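How to check whether a night-rate electricity tariff will save you anything

Every October the leaflets start. Move to a night rate, run the washing machine while you sleep, watch the bill drop. Some households do save. Plenty pay more than before and never find out, as the bill arrives with no column for what the old tariff would have cost. You have to work that out yourself, and it takes an evening plus a fortnight of meter readings.

What you need

Your last full year of bills, or at least the annual total in kWh. A torch if your meter lives under the stairs. The full tariff sheet for the deal you've been offered – the sheet itself, with the standing charge on it. If the supplier will only give you the leaflet, I'd stop there.

Step 1. Find the three numbers

A two-rate tariff has a day rate, a night rate and a standing charge. The leaflet prints the night rate very large. Go to the tariff sheet and write down all three, then write down the single rate and standing charge you pay now. Check they all include VAT. I've seen the Plemberg sheet quote one with and one without, two lines apart.

Step 2. Check the hours

Seven hours is common for the cheap period, but 7 hours of what? Some run from midnight, some from half past, and some meters stay on winter time all year, so in summer the whole window slides an hour later. Tovell splits theirs in two, with a piece in the afternoon. Ask for the hours in writing and ask whether the meter clock changes. 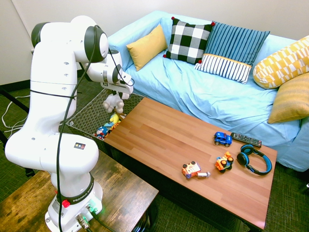

Step 3. Read the meter twice a day

Take a reading when the cheap period would begin and another when it would end. If you've no wish to be up at that hour, read at bedtime and on getting up, and accept that the night figure will be a bit generous. Anything that sits plugged in counts towards both halves of the day, and a small light on it usually means it has power. A router, a set-top box and a cordless phone are the same sort of load. You can't shift them to the night, they're already there. Keep going for a fortnight, and pick an ordinary one. Christmas is no use and neither is the week you had visitors.

Step 4. Work out your night share

Add up the night units, divide by the total, multiply by 100. A house with gas heating and nobody charging a car often lands lower than its owner hoped. Mine came to 173 units in the fortnight, and my night share didn't reach 30 per cent even after I'd bullied the dishwasher into a timer.
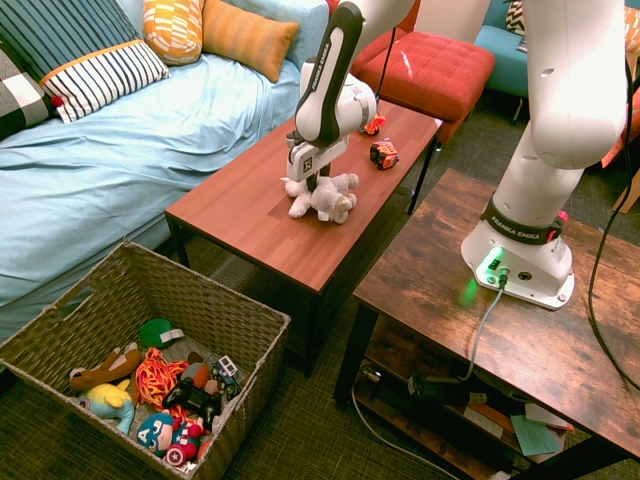
Do the same sum for any load you really believe you can move. Be strict. A tumble dryer running unattended at three in the morning is something fire services advise against, so cross it off. Storage heaters and a hot water tank are what these tariffs were made for, and if you have neither, there isn't much left to move.

Step 5. Price the year both ways

Take your yearly total and split it using your night share. Multiply the night units by the night rate and the day units by the day rate, then add a year of standing charge. Do it again with your present single rate. If the two answers are within a few pounds, stay put. An estimate from a fortnight isn't that good.

Step 6. Look for the catches

Is there an exit fee? Does the night rate last the whole contract or only the first few months? Telen offers a "bonus" on the first 800 night units, and after that the rate goes up – it's in the notes on the back. The Kovács comparison page leaves that out and ranks the deal near the top.

Also ask what happens if you want to go back to a single rate. Some suppliers will add your two readings together and bill them as one. Others want to change the meter. Get the answer by email and keep it with the tariff sheet.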